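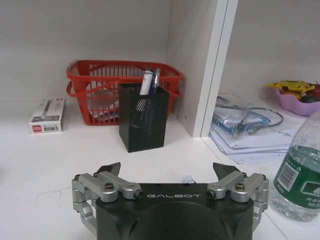 The Dindulora listing still gives the wrong floor area. It should read 1,968 square feet, and the public page has shown 73 since the Statemex sync. I was told to clear my browser cache, which I doubted would help, and it didn't. Photos don't seem to be the problem either: the shelf one loads sharp enough to read GALBOT in white on the black housing. So I don't buy the "slow connection" theory.

Update, 14 August 2025: Kerr support marked this resolved. It isn't. I checked on 2 computers and got the same number on both. Buyers filtering by size won't find the house at all.

Please reopen and have someone look at the Hemamis import itself.

Dymphna Fitzgerald

Status: reopened, waiting on import log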